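Teaching by hand, one drawer at a time

The pitch for Joltport's demonstration kit is that anyone who can do a job can teach a robot to do it. You take hold of the controller, run through the task a few times, and the software works out the rest. We have heard versions of this before, so when the Grerness workshop program offered members a trial licence in July, a few of us signed up with modest hopes and a packet of biscuits.

The kit comes in two flavours. In the first, you steer a real arm around by its wrist. In the second, which is all the trial licence covers, you drive a simulated arm from a desk with a handheld controller and watch through a virtual camera near the gripper. Joltport's brochure treats these as interchangeable. After 24 demonstrations of my own I don't think they are.

Steering an arm by the wrist, you use your own eyes and can lean over to check a gap. Driving by remote you get whatever the wrist view gives you, and close to a large object that can be very little. The brown surface in the view below takes up nearly everything, with the open fingers in front of it and no texture or marking to judge distance by. I would not like to say how many millimetres were left. A person standing next to a real bench would simply know. 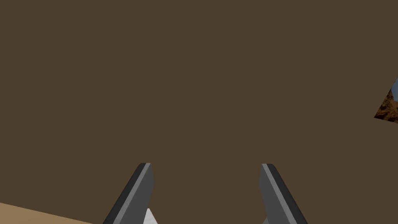
Simulated wrist view. Source: Grerness workshop program

You can switch to a second, wider view, and the tutorial suggests you do. The catch is that the default recording settings save only the wrist view for training. So the operator peeks at the wide shot, makes a sensible correction, and the policy is later asked to learn that correction from a plain brown rectangle. The manual gives this one sentence, in the appendix on storage.

Then there is the matter of numbers. Joltport recommends 100 demonstrations per task as a starting point. Our group pooled what we had and got to 154, recorded by 7 people with very different ideas of what tidy driving looks like. Some crept up to the target and stopped. Others came in on a curve, changed their minds and backed out. I'm told the variety is good for the model, and I'm also told the variety is why our first policy dithered. Both explanations came from the same support page.

In fairness, the controller is comfortable and the recording tool never lost a file. Ollis, the rival package some members use, did lose files, and has a menu system I would not wish on anyone. The replay feature is also worth having. Watching your own attempts at half speed is humbling, and my later runs were better for it.

What I can't find is the labour saving. Each task wanted an evening of driving, another of throwing out the bad runs, and a long argument over which were bad. For a factory with one motion to repeat all year that may be a fair trade – for a small shop that changes jobs every week, I'd want to see the sums.

The Ruggiero add-on, which promises to grade demonstrations automatically, is due for trial next. Members who want a login should reply to this newsletter. Bring your own controller batteries, as the workshop set is flat again.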